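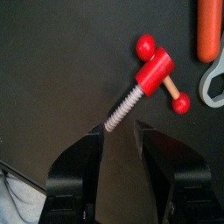
Wooden construction set from the op shop – which bits belong together?

Toys and Games > Wooden Toys > Identification and Repairs

rosella_lane
Original poster
9 Mar 2020

Hi all, first proper post after lurking since February (mostly in the paint section, you people are a bad influence).

I picked up a mixed lot of wooden toys at our op shop and I'm trying to work out how much of it is one set. The piece I've fallen for is a screw with a glossy red cylinder for a head, a pale lavender sort of thread, and a plain dowel through the head so little hands can turn it. The dowel has a red knob on each end. My grandson is nearly three and he's mad for anything that twists. Jars, taps, the back off the remote, the lot.

In the same lot there's a long orangey-red rod with a rounded end, and it's a much duller colour than the screw, almost brownish. I thought it might be the handle of something. Would one maker have used two reds that different? Or have I got the leftovers of two or three sets mixed together?

There were no box and no instructions. The lady at the counter thought it was a Multimow set but she said that about the jigsaw next to it as well.

Thanks in advance!
Waraporn (rosella_lane is the cat and the street)

thumbs_and_dowels
Regular

Welcome! Lovely screw. I'd say the colour tells you very little. My kids had a bench set where the hammer and the spanner were clearly painted on different days, and that one came sealed from the shop. Gloss goes on the round turned parts and the handles get whatever was in the other tin.

Try the thread before you decide anything. If you've got a nut or a block with a threaded hole, see if it runs in smoothly by hand. Toy threads are usually coarse and most makers stuck with their own, so a good fit is worth more than a colour match.

Thanakorn

ParcelTape
Member

Have to disagree with Thanakorn on this one. Colour matters a lot if you look at the finish and leave the shade out of it. A glossy paint and a matte paint side by side means two makers until somebody shows me otherwise. I've sorted a fair few of these for our toy library and I could count on one hand the sets where the finish was mixed from new.

Pale purple threads I've only come across on two sets. One was a Wemasum and I can't for the life of me remember the other. The Wemasum one had knobs just like yours on the T-handle, though the dowel was painted.

Perrine

thumbs_and_dowels
Regular

Perrine, I've got the bench set in the garage and I'll happily dig it out. Glossy hammer head, handle as flat as a school blackboard. Same box, same birthday.

ParcelTape
Member

A head and a handle on the same tool is a different thing! That's a design choice. She's asking about a screw and a separate rod.

rosella_lane
Original poster

Didn't mean to start a punch-up, sorry. I don't have a nut that fits, but I haven't gone through the whole bag yet. There's a pink-purple gear and it looks closer to the thread colour than anything else does. Could be wishful thinking, the light in my kitchen is terrible.

mrs_mac
Regular

Hello from the cold end of the country. The gear's interesting. I'd put it down beside the screw in daylight by a window, on something dark and plain. I use an old black placemat. You'd be amazed how much patterned tablecloths muck up the colours, I once "matched" a green axle to a blue wheel and sold them as a pair. The buyer was very nice about it.

Are there any blocks with holes? Gears in these sets normally need something to sit on, and the pegs get lost first. If you measure the holes and the pegs you do have, you can sort half the bag without caring what colour anything is.

Dymphna Mac Suibhne

rosella_lane
Original poster

Good thinking Dymphna. Everything's spread out on a dark mat now, and it's much easier to see.
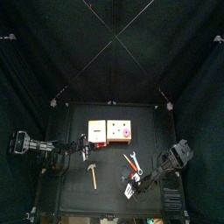
So there are two boxes I'd taken for one thing, and now I don't think they are. One is a creamy white cube with a narrow slot in the top and some red along the bottom at the front. The other is a bit wider and has a beige top edged in darker wood, with four small round holes more or less in a square. I've got the gear sitting on that one. I had the slotted one down as a money box, to be honest, but my daughter reckons it's for posting shapes.

The tools are down the front. I'm least sure about those and I'd love opinions on what a toddler would get the most out of, set or no set.

thumbs_and_dowels
Regular

Your daughter's probably on the right track. Posting boxes with one slot are common enough, you'd want some flat discs or tiles for it. If they've gone missing, big wooden counters do the job, or cut some from a bit of thick ply and sand them till they're silky. Check they're too big to swallow!

For the one with four holes, I'd try pegs. Any peg that goes in snug and comes out again without a fight. My youngest would sit there for 20 minutes putting pegs in and taking them out again, and then cry when it was tea time.

ParcelTape
Member

I'm going to be annoying and say the two boxes aren't from the same set either. The darker edging on the holey one looks like a different style of making to the plain cream one. I'd call the lot three part-sets: screw, slotted box, holey box. The gear could go anywhere.

Which is fine! At our toy library we stopped trying to keep makers together years ago. We bag them by what they do. Twisting, posting, banging, stacking. The families couldn't care less whose name is on the box and we lose far fewer bits.

gearhead_ih
New member

Hi, jumping in from the train forum next door. Please don't assume the gear can go anywhere. If it's got a plain round centre hole it might sit on a peg, but if there's only the one gear it isn't going to drive much, and kids work that out quickly. My niece lost interest in hers in one afternoon until we found a second.

Ní Mhurchú used to do loose wooden gears by the bag. I don't know if they still do. Take yours along and hold the teeth against theirs before you buy, or you'll end up with two gears that hate each other.

I-hsuan

mrs_mac
Regular

Seconding the teeth check. Also have a look for chips in the paint on anything that's going near a mouth. I don't mean to be a worrywart but with second-hand toys and no idea of the age, I strip and redo the chewable ones. The red knobs would be first in the mouth in this house.

rosella_lane
Original poster

The knobs were in his mouth in my imagination before I'd even paid for them, haha. What do you use to redo them? And does it spoil the thread if paint gets in the grooves?

mrs_mac
Regular

Sand by hand, fine paper, and a damp cloth to get the dust off. Then a paint that says on the tin it's right for children's toys, two thin coats, and leave it ages before it goes back to the child. Leave it longer than the tin says.

And yes, keep it right off the thread! Wrap the shaft in masking tape. Even a thin coat in the grooves can make a wooden screw bind, and then you've got a cross toddler and a stuck screw. If the thread's only a bit stiff, rub a candle stub along it.

thumbs_and_dowels
Regular

Candle, yes, wonderful. Beeswax if you're feeling posh.

I wouldn't strip the knobs without trying for an answer on the maker first, though. If it's an older set in good nick, original paint is what people pay for. Perrine's going to tell me it's a toy and it should be played with.

ParcelTape
Member

It's a toy and it should be played with.

Seriously, there's about 30 dollars in a complete set on a good day, and this isn't complete. I'd want to know the paint was safe well before I worried about resale.

thumbs_and_dowels
Regular

All right, I'll give you that one. Still not giving you the reds.

gearhead_ih
New member

On the tools question – mine always went for whatever had the biggest handle, and fiddly tools sat in the tub till they were older. I'd put out the screw and one box to begin with. The rest can live up on a shelf and come down when he's bored.

If you do end up wanting the missing bits, the Ruvside swap list has a wooden toys section. You have to scroll a long way past the prams.

rosella_lane
Original poster

Thank you all so much, this has been far more help than the lady at the counter. Plan for now is a good look at the paint on the knobs, candle on the thread, and I'm going to hunt for pegs to suit the four holes. I'll keep the slotted box for posting whatever my daughter cuts out.

I-hsuan, I've joined the swap list and you weren't kidding about the prams. Has anyone got a spare nut with a wide thread, any colour at all? Happy to pay postage or trade a jigsaw (I haven't checked that all the pieces are there).

mrs_mac
Regular

I've got a jar of odd nuts and bolts somewhere in the spare room. Can you measure across the thread for me, at the fat part, in millimetres? I'll have a rummage on the weekend.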